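6. Checking the grasp before a lift

Hoton closes the gripper, Siregar decides whether it has hold of anything, and the two of them do not always agree. Most of this section is about what to do when they don't. If you have not yet loaded a wrist camera profile, go back to section 5. We'll wait.

Before you start

Run the arm at 30 percent speed until the grasp check has passed on every tube type you plan to use. You can go to 100 later. People who go to 100 first tend to get very good at mopping.

6.1 Set up the check

1. Open the Tretwood console and choose Grasp > Verify.

2. Pick the tube class from the list. If yours is missing, choose Generic Tube, which works better than its name suggests.

3. Set Hold Confidence to 57. Yes, 57. Salma Amrani tuned it on the Clorkex bench in September, and every rounder number we tried was worse.

4. Set Settle Time to 2 seconds. The check ignores wrist frames until this has run out.

5. Turn on Mask Fingers. Otherwise Siregar counts the fingers as part of the tube and reports a very wide tube, with great confidence.

Note: Mask Fingers is stored per gripper. Swap the gripper and you get to do step 5 again.

6.2 Run it on one tube

1. Send the arm to the pre-grasp pose and press Close.

2. Look at the live wrist view. You want the tube standing between the two fingers, with the cap clear above them. Racked tubes and other bench items in the background are fine — the planner treats them as obstacles, not as targets.

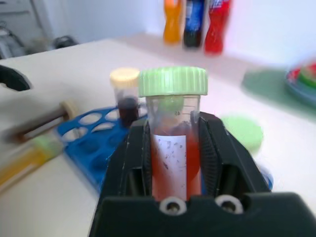
3. Press Verify. A green bar means the hold passed. An amber bar means Siregar would like a second opinion, and that's you.

4. On amber, press Open, move the grasp point down one notch and repeat from step 1. Do not lower Hold Confidence until the bar turns green. This does work, in the sense that the bar turns green.

Caution: Verify looks at the grip only. It does not read labels and has no idea whether you picked up the right tube.

5. Press Save Grasp. Closing the window without saving discards the grasp point and asks you nothing.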